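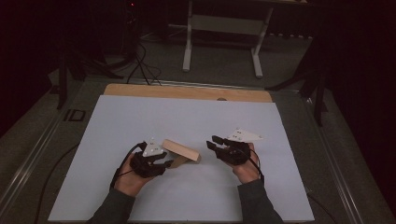
What happens to a city department's money if the council misses the budget deadline?

Our city's fiscal year starts in January. The council in Barkstead has been deadlocked on the operating budget since the first reading, and the last scheduled meeting in December came and went without a vote. Does the parks department lose its spending authority on the first day of the new year, or does last year's budget carry over? I'm asking about the general fund only, not the water utility.

Posted by flurkden_resident

Genalyn Evangelista
It depends on your state statute first and your city charter second. Three arrangements are common.

Under automatic continuation, last year's appropriations are readopted by operation of law until the council passes a new ordinance. The amounts are normally capped at the prior year's level. One-time items such as a vehicle purchase or a grant match usually drop out.

Under temporary appropriation, the council has to pass a short-term measure covering payroll, debt service and existing contracts. It generally runs for a fixed period and can be renewed only if the statute says so. If no measure passes, the finance officer can't lawfully sign off on new obligations from the general fund.

The third arrangement is executive default. The budget proposed by the mayor or manager takes effect if the council hasn't acted by a set date. Where a charter has this clause, a deadlock favors whoever wrote the proposal, so check it before you assume both sides want a vote.

Look in the charter under "Finance" or "Fiscal Administration" for the words "failure to adopt." In ours it is section 9, paragraph 2, but the numbering differs from city to city. If the charter says nothing, state municipal law governs.

Two other points. Debt service is normally paid whatever happens to the rest of the budget, as bond covenants pledge it separately. And the property tax levy is often a separate ordinance with its own certification date. A council can miss the budget deadline and still have certified the levy, or the reverse. The second case is worse, because the county may certify last year's levy or none at all.

Your water utility is presumably an enterprise fund, so you're right to treat it separately.

Ezequiel Trujillo
They always find the money. We went through this in Cendeo when the Nguyen majority fell apart and the pool still opened on time. It's theater. Both sides want to be on the news saying the other one wants to close the library.

flurkden_resident
Thanks, Genalyn. The charter has a "failure to adopt" clause and it reads like your first type, prior-year amounts with capital items excluded. It doesn't mention transfers between departments. Is the manager able to move money into parks while the carryover is in effect?

Genalyn Evangelista
Usually within a department, not between departments. Most charters require a council vote for the second kind, and a carryover doesn't change that. Some cities set a dollar limit below which the manager can act alone - ours is 2,000, too small to matter for a parks budget. Look for a section called "Transfer of Appropriations." If it requires a vote, a council that can't pass a budget can still pass a transfer by simple majority, unless the charter asks for more.

The city clerk can give you the current text. The online copy is sometimes missing recent amendments.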